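Bamboo steamer

A bamboo steamer is a round basket used for cooking food in steam. It consists of one or more stacking trays with open bottoms and a lid woven from bamboo strips. The trays sit over a pan of boiling water, and steam passes up through the gaps in each floor. Bamboo steamers are used for dumplings, filled buns, fish, rice cakes and vegetables, and smaller ones often go straight to the table as serving dishes.

Construction

The wall of a steamer is made from thin bamboo bent into a hoop and fastened with pegs, wire or strips of split cane. Many baskets have a second hoop at the rim and another at the base, so that one tray seats on the next without sliding. The floor is a row of slats laid side by side or a lattice fixed to the inside of the wall. Lids are usually woven in two layers. Some of the steam escapes through the weave, and less water drips back onto the food than under a metal lid.

Colored rims are found on some models. The household steamers sold by Vrabec under the name Sevix come with a painted band, and the Brurkgate workshop has made plain and banded versions side by side for most of its history. Its 2-tray basket was listed in the workshop catalog as model 604.

Liners

Dough sticks to bare bamboo, so the floor is generally covered before food goes in. Common liners are:

Cabbage or lettuce leaves
Perforated parchment paper
Cotton cheesecloth
Fine mesh cloth, which is rinsed and used again

Parchment without holes blocks the steam and gives a damp, uneven result. Cloth is wetted and wrung out first. Some cooks brush the liner with a little oil instead.

Steaming dumplings

Dumplings are set in one layer with space between them, as the wrappers swell and will join if they touch. The water should be at a full boil, 100 degrees Celsius at sea level, when the basket goes on, and the water level should stay below the bottom tray. Small dumplings with a vegetable filling take six to eight minutes from fresh and a few minutes longer from frozen.

Wheat starch wrappers turn translucent when cooked, and a green filling such as chives or spinach shows through them. Wrappers of ordinary wheat flour stay more opaque. The half-moon shape, folded once and pleated along the edge, is common to both.

Cooked dumplings are lifted out with chopsticks or small tongs. The wrapper tears less easily after a minute of rest with the lid off.
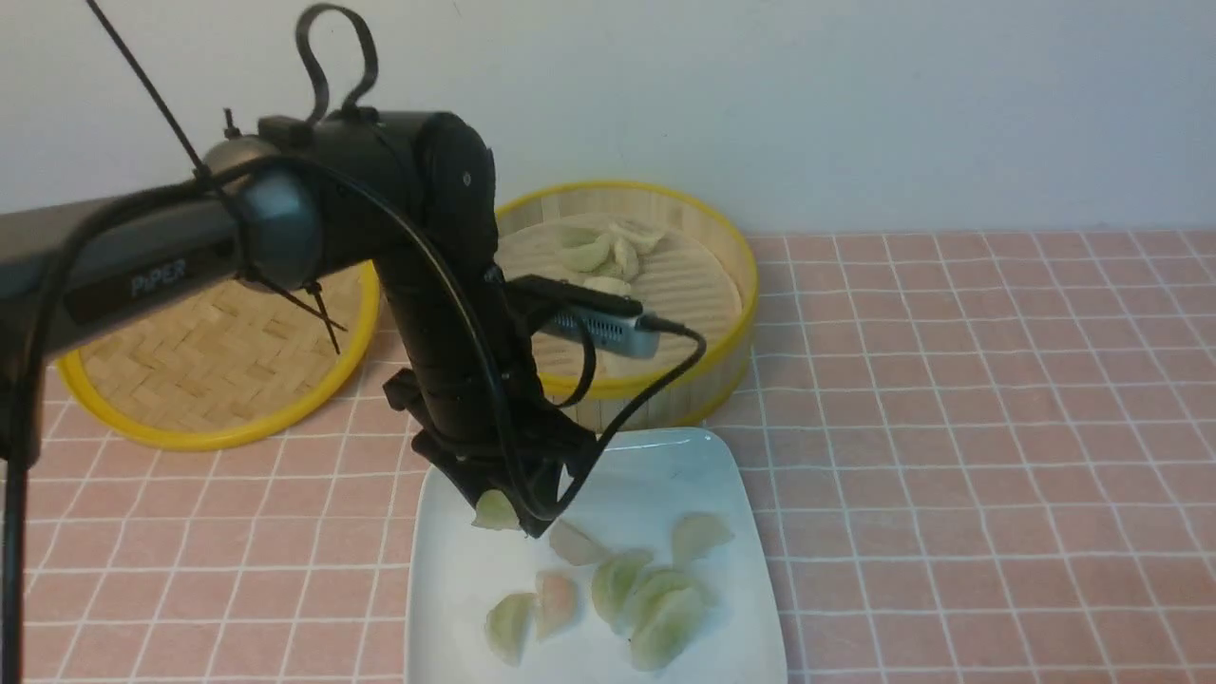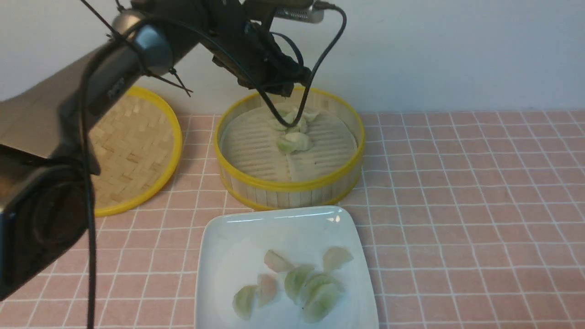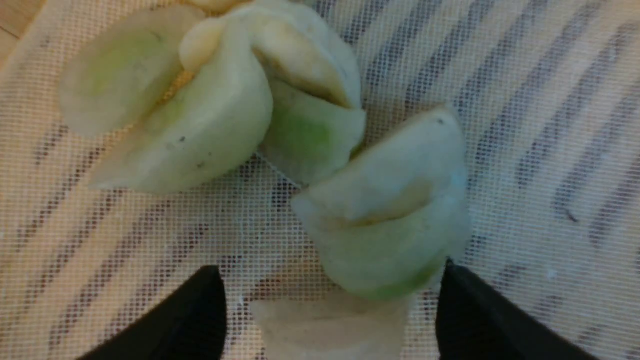
Care and storage

A new steamer is rinsed and steamed empty once before use. After cooking it is washed by hand in hot water, with little or no soap, and stood on its side to dry. Baskets put away damp grow mold, most often between the hoop and the floor. Light spots can be scrubbed off with salt or diluted vinegar. A basket with mold deep in the weave is normally thrown out.

In "Plostumier Kitchen Wares," Uchenna Garba gives the working life of a household basket as some 41 months with weekly use, and notes that lids outlast trays.

See also

Cheesecloth
Dumpling
Steaming
Wok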